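Notebook, kitchen bench tests, September
Drying rack, second go

Started 9.30. Norbert Doležal is still convinced the tray is what matters in a dish rack and the wires are only there to stop the plates falling over. I don't believe it, but I haven't got anything on paper that says he's wrong, so today was meant to get something on paper.

Setup as last time. Rack on the pale wooden table, window shut, heating off. Plates from the Redside box, all the same size, rinsed under the cold tap and racked straight away. Norbert wanted warm water because "people wash up in warm water". Fair enough, but warm plates dry themselves and then we learn nothing about the rack. Cold for now. Warm can be its own page.

First load, 11 plates, one per slot. Weighed the lot before and after. 339 g for the tea towel once I'd wiped everything down with it at the end, but I forgot to weigh it dry first, so that figure is useless. Leaving it in so I don't pretend later that I was careful.

Second load, 9 plates, every other slot where I could manage it. Looked better to me. "Looked better" is not a result. The rims that touched the grid floor still had a bead of water on them when I tipped them up, same as in the first load, and that is the bit I'd bet on if I were betting. The Wollemley leaflet says spacing the plates out "halves drying time". Halves it from what? In what room? There's no table in the leaflet and no method either. I wrote to them in the spring asking and had a very friendly reply with the same leaflet attached.

Things I'm prepared to say about the rack:

Dividers lean a bit. Plates lean with them, so the water runs to one side of the rim and sits there. Might be deliberate. Might be how it was bent. Can't tell the two apart from one rack, and the Abernathy one we had before is no use for comparison – its dividers were a different height altogether.

The floor grid is fine enough that a teaspoon lies flat on it and doesn't slip through. Good for spoons. Less good for draining, I suspect, as small openings hold a film of water. Suspect only.

Gap between basket and tray is worth having. Air gets in from the sides.

Tray front slopes and looks smart. Whether the slope does anything for the water is another matter. Poured a cup in and most of it stayed put. 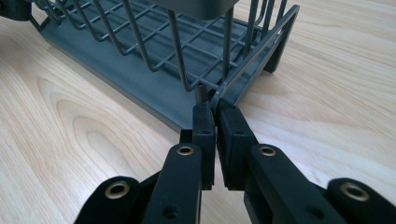 Norbert read the above over lunch and says the pour test is unfair, as no one tips a whole cup in at once. He has a point. Next time: drip it in slowly, same amount, and look again after an hour.

He also says Hatance coat their wires in something that sheds water. I've read that too, on the Hatance box, which is not where I'd go for an unbiased view. Wire is wire until I see two side by side.

Third load abandoned at 2.15, chipped a plate getting it out of the end slot. My fault, wet hands.

To do:
Weigh the towel DRY.
5 repeats at each spacing before anyone says the word "faster".
Dry the grid floor by hand between loads – I didn't today, and I should have.
Ask Norbert to put his tray theory in one sentence so it can be tested.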